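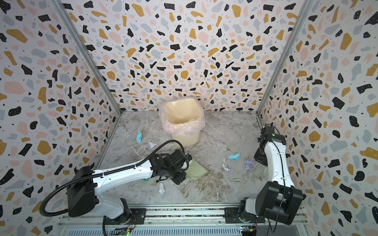
Why I Still Pay for Paper Maps
by Branislav Oravec

When I moved to Cladham I did not know one street of it. A colleague, Lizeth Ríos, told me to buy a phone with navigation and forget the problem. I bought the phone. It took me to work by the same road every morning for two years, and after two years I still could not explain to a visitor where the river was.

I do not want to write against the phone. It is very good at what it does, and on the night my daughter had a fever it brought me to the open pharmacy without one wrong turn. My complaint is smaller. The phone shows me the piece of the world that I need in the next minute, and it turns this piece so that I am always going up. North disappears. The villages on the left and on the right have no names until I am already passing them.

In July I drove with my wife to Montoya, 740 kilometers, with a folded road map on her knees. She is a slow reader of maps and I am an impatient driver, so we had two arguments before lunch. But she found a place called Poven, printed in the smallest letters, with a small sign for a viewpoint. We went there. The viewpoint was closed for repairs and we ate our sandwiches by the gate. I remember Poven very well. From the highway part of that trip I remember the price of the coffee.

Some people will say that this is nostalgia, and I have thought about it. My father was a surveyor and we had maps on the kitchen wall where other families had a calendar. It is possible that I only miss the kitchen. Still, I think there is a practical side too. A person who has looked at the whole map knows what to do when the road is closed. He knows that the mountains are on the east and that any road going down will meet the railway. A person who has only followed the voice must wait for the voice.

Ladi Ogundipe drove a delivery van here for many years before he opened his shop, and he does not agree with me at all. He says he learned the city from the phone, because he looked at the screen before starting and not only while driving. I accept this. Perhaps the tool is less important than the minute of looking. But most of us do not take that minute, and I include myself.

The regional map I use costs less than a lunch. It is printed at 1 to 210,000, which is a strange scale, and the new bypass at Nuvach is missing from it. I have drawn the bypass in with a blue pen, not very straight. The fold near the bottom has a hole now, and the hole has eaten a village where I once bought pears. I should buy the new edition, but then I would have to copy all my notes to it, and so far I have not found the evening for this.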